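Notebook, head-and-neck bench
July 4, 2023

Back at it on the holiday, and very glad I came in. The building is quiet, the amplifiers are quiet too (no elevator spikes!), and the neck repositioning data finally looks like something.

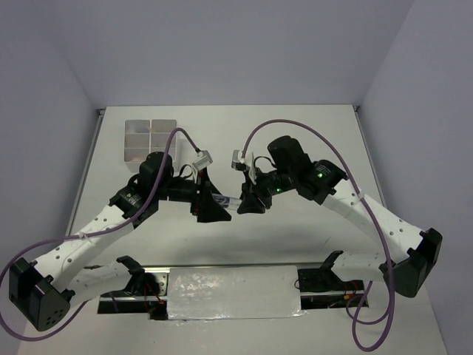
Two arms over the white tabletop, purple cable looping down the left one.

Where we left off in May: Carla Zein and I wanted a simple clinic-friendly test of neck position sense for people who are still dizzy or foggy weeks after a knock to the head. The idea is old and lovely. You put a laser pointer on a headband, sit the person facing a wall target, have them close their eyes, turn their head, and come back to where they think center is. Then you measure how far the dot landed from where it started. People with sore or stiff necks tend to miss by more. A concussion very often comes with a neck injury, and the neck part gets overlooked when everyone is busy asking about memory and light sensitivity.

Our trouble in May was noise. The same person, same chair, could be spot on in one run and way off in the next, and we could not tell whether that was the neck or us. I now think a lot of it was us.

Headband. The old elastic one creeps. I put it on myself, did a full block of right turns, and the dot had drifted low before I had even closed my eyes for the last trial. Swapped to the ratchet band out of the Pillum helmet liner, the one with the dial at the back, and it stays put beautifully. It does press on the forehead after a while. Khasawneh suggested a strip of the soft foam under the front pad and that takes care of most of it. Anyone with a tender scalp should get a break between blocks anyway.

Chair. Please, everybody, use the chair with the fixed back! The swivel one lets the trunk sneak around with the head and then you are measuring the whole person. I have put tape across the swivel chair so it doesn't wander back to the bench. Feet flat, hands on thighs, shoulder blades touching the backrest. I tried a loose strap across the chest as well and didn't like it, it gives people a touch cue that they use to find center without knowing it.

Target. Reprinted on stiff card. The paper one had gone wavy with the humidity, which matters more than I would have guessed when the scorer is trying to read a dot near the fold.

Protocol as run today:

Sit, settle, eyes open, line up the dot with center. Hold there and pay attention to how it feels. Eyes closed. Turn right as far as is comfortable, come back, say "there." Scorer marks the dot. Scorer then guides the head back to true center by hand before the next trial, eyes still closed. 6 trials to the right, 6 to the left, then the same looking up and looking down. 4 directions in all.

The guiding by hand is new and I am really pleased with it. Before, we let people open their eyes and re-aim, and they were learning from their own misses. You could see it in the numbers, every block started bad and ended good. With the hand reset the block stays flat from first trial to last, so what we average is what they really have. Cost: the scorer needs practiced, gentle hands. Fingertips at the temples, slow, no talking. If the person winces or stiffens, stop the block and write that down, it is information.

Bench runs. Me, Carla, Khasawneh, all healthy necks as far as we know (Khasawneh claims an old hockey whiplash and would like it on record). Repeat blocks on the same person now sit right on top of each other for left and right turns. Looking up is still messy. Carla thinks people tip from the trunk to help themselves out, and watching her from the side I believe it, so next time we want a second person standing at the shoulder just to watch for that.

Tried tracing the dot continuously with the little Handgate logger instead of only marking the end point. Wow. The path back to center is so much more interesting than where it stops! Carla sails straight in. I overshoot, pause, and creep back, every single time, and had no idea. If somebody with a recent injury shows a hunting, jerky path but still lands near center, the old pen-and-card score would call them fine. I want to look at this properly. Not drawing anything from three staff members on a holiday afternoon, but I was grinning the whole time.

Logger settings so I don't lose them again: 400 samples a second, filter off, save raw. The filter on that box smooths away the little corrections, which are the whole point. File names go person, direction, block. Do not use the date in the file name, the logger clock is wrong and resets when the battery comes out.

Odd thing: one trace has a clean step in the middle of a left turn. Carla says she swallowed. Worth asking people to swallow before they start. Will look for it in the others.

Safety notes, copied here from the inside cover because that page is falling out. No testing with anyone who hasn't been cleared for neck movement by their own clinician. Nobody pushes through pain. Stop for new dizziness, nausea, double vision, numbness in the face or arms, or a headache that is building, and walk them out to the clinician on duty, don't just make a note. Laser is the low power one only, and the scorer stands to the side of the card, never in front.

I also read back through the Nomcombe clinic notes over lunch. They have 14 people on their list who said yes to being asked, all already being seen for neck pain after a head injury. Their physical therapist would like the test to fit inside a normal visit. With the hand reset we are a bit long. Could drop looking up until the trunk problem is sorted out, which would get us most of the way there.

To do
Foam strip for the second headband
More stiff cards, and a spare pen that doesn't bleed
Carla to write the hand reset down step by step, with where the fingers go
Ask Nomcombe what kind of chair they have
Plot overshoot against end error for all the traces so far
Fix the logger clock (me, and I mean it this time)

Left the headband drying on the hook by the sink. Foam is in the top drawer.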